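Forkitex Denim Mending Kit

Item 2588
In stock, ships from our Toltlow warehouse

The Forkitex mending kit has what you need to patch knees, close split seams and redo hems on jeans, jackets and work skirts. It works on denim with or without stretch. You can sew by hand or use a home machine with a size 16 needle.

What's in the pack
Two spools of heavy polyester thread, one navy and one gold, 90 yards each
Four iron-on backing patches, mid blue
Six hand needles in a plastic tube
One leather thimble, adjustable
Chalk pencil, white
Folded instruction sheet

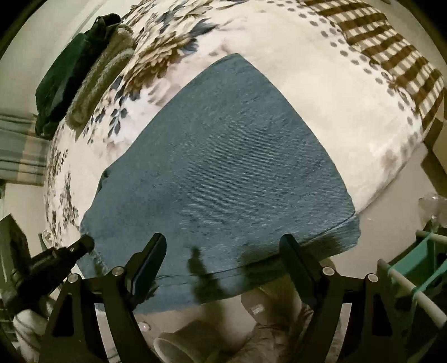

For frayed edges, trim the long threads first and leave the short ones. Place a backing patch on the inside, at least half an inch past the worn part on every side. Press with a dry iron on the cotton setting, let it cool flat, then stitch over it in close rows. Bulky hems are easier if you flatten the side seams with a hammer before sewing.

Care
Wait a full day before the first wash. Wash cold, inside out. Patches may lift in a hot dryer, so hang dry if you can.

Sizes
The standard pack covers almost 300 square inches. The workshop pack (item 2590) covers 700 and comes with four spools in place of two. Thread colors are the same in both.

Questions from buyers

Will the patches stick to waxed denim?
No. Sew them on without heat.

Can I buy the gold thread separately?
Yes, see Baidoo threads under Sewing Supplies.

Returns are accepted on unopened packs. For bulk orders, write to Efua Asante at the sales desk.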